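Search this repository
Go

Loltutdale Resistance Counts – README

Welcome! If you like small, tidy tables about bacteria and the drugs that should kill them, you've come to a good place. These files hold lab results from Akstead and the villages up the Loltutdale valley, covering urine, wound and blood samples where something grew and was tested against a set of antibiotics. I've been pulling them into shape for a long while now and I'm very happy to see them out in the open at last.

Last updated: March 19, 2025

What's in the folder

- isolates.csv – one row per bacterial isolate, 217 rows
- drugs.csv – the short codes we use for each antibiotic, with the full name and drug class
- sites.csv – the 10 collection points, given as a code and a broad type (surgery, ward, care home)
- changes.txt – what moved between versions, newest first

The first thing most people want is isolates.csv, so open that one and have a poke about. Each row has an isolate code, the kind of sample, the species, the site code, the month, and then one column per drug with S, I or R in it. An empty cell means the drug wasn't tested on that isolate. Please don't read it as S! I did exactly that in my first draft and ended up with a lovely, cheerful and completely wrong chart.

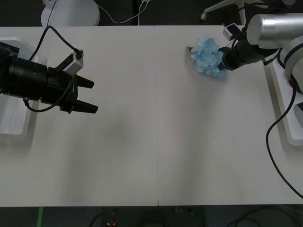 Carl Hägglund

How the results were made

All the testing was done by disc diffusion. A colony is spread on a plate, paper discs soaked in different antibiotics are laid on top, and after a night in the incubator you measure the clear ring around each disc. A wide ring means the drug is holding the bacteria back, and a narrow one (or none) means it isn't. I still find it a wonderful method – you can see resistance with your own eyes, with nothing fancier than a ruler.

Ring widths are in millimetres, in the columns ending _mm. The S, I and R letters were worked out from those widths with a single set of cut-offs for the whole file, so older rows can be compared with newer ones. If you prefer other cut-offs, please go ahead and redo the letters from the widths. The cut-offs I used are in drugs.csv, next to each drug.

Any isolate that looked resistant to a carbapenem was tested a second time from a fresh plate. There are 47 of these repeats, marked with a Y in the retest column. Where the two readings disagreed, the second one went into the main column and the first was kept in first_mm, so you can look at both.

Narex

The cleaning scripts are called Narex and live in their own folder. They read the lab's raw export, fix the species spellings (you would be amazed how many ways there are to type Klebsiella), drop repeat samples from the same patient within a month and write out isolates.csv. Run narex_clean.py first and narex_check.py second. The check prints a list of rows it doesn't like and leaves them alone, so have a look through before you carry on. 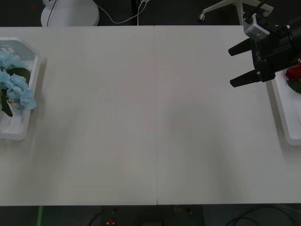 It's also quite picky about dates. The lab changed its export in January, and rows from before then have the day and month the other way round. Narex handles both layouts, but only if you leave the export's header line in place, so don't trim it off by hand.

Things to watch out for

Samples get sent to a lab when someone is ill enough, or when a first treatment hasn't worked. That pushes the share of resistant results up, and you can't use this file to say how common resistance is among everybody in the valley. It's much better for comparing one drug with another, or for practising.

Small numbers are the other trap. Some species turn up only a handful of times, and a percentage based on four isolates will jump about wildly. My own charts leave out any species and drug pair with fewer than 10 results, and I'd gently suggest doing the same.

Nothing here should be used to choose treatment for a real person. Ask a doctor or pharmacist who has up-to-date local guidance.

Privacy

There are no names, birthdays or postcodes. Ages are in wide bands, dates are cut down to the month, and isolate codes were shuffled before release, so their order tells you nothing.

Coming next

I'm working through a batch of almost 300 older paper records, which I'm really excited about! The handwriting is slow going, but they have ring widths for several drugs the newer rows lack. They'll go in a separate file first, with the same column names, and join the main one when the checks are done.

Spotted a mistake? Open an issue with the isolate code and the column name. Corrections go into changes.txt with the old value beside the new one.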